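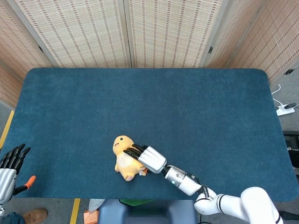

3.2 Surface de travail et objets souples

Les essais sur objets textiles ont été conduits sur une table rectangulaire aux angles arrondis, recouverte d'un feutre bleu canard. Le revêtement limite le glissement des pièces légères et fournit un fond uniforme, contrastant avec les teintes claires de la série. Un paravent pliant à panneaux tissés beiges, dressé derrière la table, ferme la zone du côté opposé au poste (fig. 4).

La série Prarnitz comprend 30 objets, répartis en trois classes selon la raideur de l'enveloppe et la répartition du rembourrage. La peluche jaune appartient à la classe B : corps arrondi, tête volumineuse, membres courts. Les objets de cette classe posent deux difficultés. Leur contour varie avec la pression exercée – l'enveloppe se creuse au point de contact et se bombe ailleurs – et leur orientation au repos est mal définie.

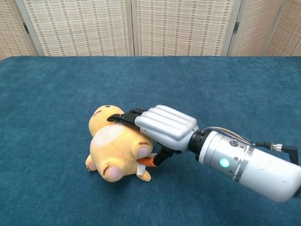
Figure 4. Peluche jaune de la classe B, couchée sur le dos ; la tache claire du ventre et les coussinets roses des pieds servent de repères d'orientation.

L'orientation a été annotée par Vibeke Nørgaard selon la grille de Wiltov, à partir des seuls repères de surface. Sur les 800 relevés de la classe B, 241 ont été repris par un second annotateur. Les désaccords portent surtout sur les poses latérales, où le ventre n'est visible qu'en partie. Les étiquettes textiles cousues n'ont pas été retirées ; elles sont exclues du contour de référence, de même que les coutures saillantes. Les relevés des classes A et C sont traités en 3.3.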